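Stories > Short fiction > The Lid

The arm had been bolted to the end of the kitchen worktop since May. Khurram Awan had bought the motors from Jinwood, second-hand, and the gripper from a firm called Terketti that had since stopped answering its emails. The controller board was his own work and so were most of the mistakes.

His mother had stopped being able to lift things in spring. Her hands would close but they would not stay closed. She could peel a potato if it was small and the knife was the one with the fat handle, but she could not take a lid off a hot pot, and she had told the nurse this as though it were a matter of opinion.

"It's only a lid," she said to Khurram.

"I know."

"I can eat other things."

He went back to the laptop. The program was called Bajwa, after a teacher of his who had thrown chalk. It was 1341 lines long and he had written the worst of them after midnight. The arm went to the pot, came down, closed on the knob and stopped. Then it let go. It had done this 13 times since breakfast.

His mother pulled out a chair and sat down with her tea.

"It's frightened of it," she said.

"It thinks the lid's too heavy. There's a limit set."

"Who set it?"

"I did."

She drank some tea. Outside a van was trying to turn round in the road, and they both listened until it had managed.

He found the number. It was in a file he had copied from an older job, a sorting arm at Wolex that had handled empty yoghurt cartons. He had been let go from Wolex two years before and had not opened the file since. Seeing his own initials at the top of it was unpleasant. He changed the number and saved it.

"Move your cup back a bit," he said.

"It's nowhere near."

"Please, Mum."

She moved it the width of a finger. He pressed the key.

The arm went over, came down and closed. There was a small click of metal on metal. For a moment it did nothing, and he had his hand ready over the switch. Then the lid came up, a bit crooked, and stayed up.

His mother looked at it for some time.

"Now what does it do with it?" she said.

He had not written that part. He had never got far enough to need it – the arm would hold the lid over the pot until he told it otherwise or the power went.

"It holds it," he said.

"Your father used to do that. Stand there with the lid in his hand, asking me where it went."

She got up and took the potato from its plate, turned it over, and put it back with the bad end showing. Then she went to find the small knife.

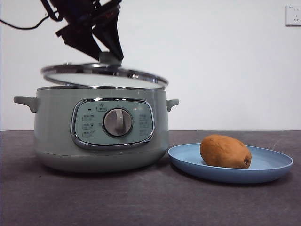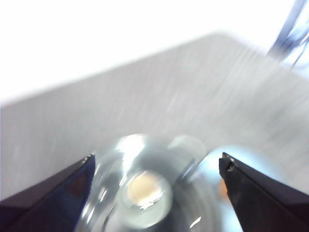

The gripper at work: with the pot lid, first picture, and from the wrist, with the glass between the fingers, second picture.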